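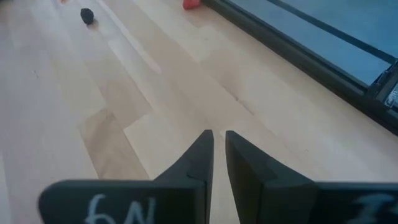

Clustach 车友互助 › 二手车与改装 › 防弹玻璃

买了辆二手防弹车，玻璃边上起白雾，还能不能开？

发帖：修不起也要问

事情是这样的。公司早年给老板配过一辆防弹轿车，后来老板觉得没人要害他（我们私下也这么认为），车就低价处理给了内部员工。我手快，脑子慢，买了。

车是 Talska 改的，防手枪级别，玻璃厚得像鱼缸。四月份洗车时发现副驾侧窗下沿有一圈发白，指甲盖宽，擦不掉。现在已经爬到两指宽，前挡左下角也冒出几个小泡。夜里对面来车，灯光散成一朵花，挺浪漫，就是看不见路。

想请教三件事：一，这算不算坏了；二，能不能只修不换；三，不打算被人开枪的话，能不能就这么凑合。另外副驾那块玻璃现在升降特别慢，降下去要看缘分，不知道和起雾有没有关系。

2021年9月20日

老周不修表

这叫脱层，英文 delamination，玩防弹车的早晚要认识它。防弹玻璃是好几层玻璃中间夹胶，最里面再贴一层聚碳酸酯。玻璃和聚碳酸酯热胀冷缩的脾气不一样，夏天暴晒一天，晚上猛吹冷风，边缘又进了潮气，胶就慢慢松开，先白边，后气泡。

先回答能不能修。有人会跟你说送去高压釜里重新压一遍就好，便宜一半。确实有店做，Goltus 那边就接这种活。我那块压过一回，漂亮了一个冬天，开春原样长回来，位置都没换。潮气进去过的胶，再压也不是新胶。要换就整块换，别信往缝里打胶水的，那是修鱼缸的手艺。

再说凑合。侧窗白边没进视野，可以观察，用油性笔在边缘做个记号，每月看一眼有没有越线。前挡不行，夜里散光已经影响驾驶，年检碰上认真的师傅也过不去。至于还防不防弹，脱层的地方谁也不敢给你打包票，包括当初卖玻璃的。

升降慢多半是另一回事。那块玻璃我拆下来称过同款，40 公斤，原厂电机是给几公斤的玻璃设计的，改装厂换没换加强电机要拆门板才知道。先查导轨润滑和电瓶电压，查完还慢就是电机老了。平时能不开窗就不开，下到一半上不来的时候，你会很怀念空调。

顺便看看门铰链。门开到一半往下沉、关门要抬一下的，趁早换加强铰链，等它把锁扣磨坏就不是一个价了。

路过加油

楼主别听他吓唬，我那辆白边三年了照样开，贴层膜就看不出来。防弹车最大的优点是隔音，丈母娘在外面说什么都听不见。

换的话挺贵，我问过一家，前挡报价高得我以为把电话号码念给我了。

贴膜的那位请留步

不建议贴膜。内侧是聚碳酸酯，很多膜的背胶和安装液会伤它，贴完起雾更快，撕的时候还可能把表面硬化层一起带走。贴之前至少问清楚改装厂认不认。

清洁也一样：别用含氨的玻璃水，别用酒精，别用加油站那块擦过所有人前挡的抹布。清水加一点中性皂液，超细纤维布，轻轻擦。夏天停阴凉处，上车先开窗（如果它还肯开）散热，空调从小风开始，出风口别直冲前挡。冬天除霜同理，更不要泼热水，我见过。

换玻璃有几点：

先找铭牌或者改装证书，玻璃角上一般也有丝印，写着厂家、级别和生产日期。Talska 早期的车有一批玻璃用的是 Jaramillo 的料，质保从玻璃生产日期算，不从你买车那天算，所以你大概率已经过了，但打个电话不花钱。

报价要写明级别和厚度。厚度差 2 毫米，边框压不住，风噪和漏水都会找你。

问交货期。定做弧面前挡，我等了大约 60 天，中间被告知“已经在路上”四次。

装完当场淋水，坐在里面看边缘，再晚上开一圈看有没有重影。厚玻璃边上有点畸变正常，正前方有就退。

最后，车重也别忘了。你说的是轿车，改完多半超出原车轮胎的舒适区，胎压按改装厂给的数打，别按门框上那张原厂贴纸。刹车片也比普通车吃得快，换玻璃时一起看了吧，反正已经要心疼一次。

修不起也要问（楼主补充）

谢谢各位。找到丝印了，比我以为的还老两岁。前挡已经去询价，侧窗先画线观察。门开到一半确实往下沉，我原来以为是高级感。

本帖浏览 204 次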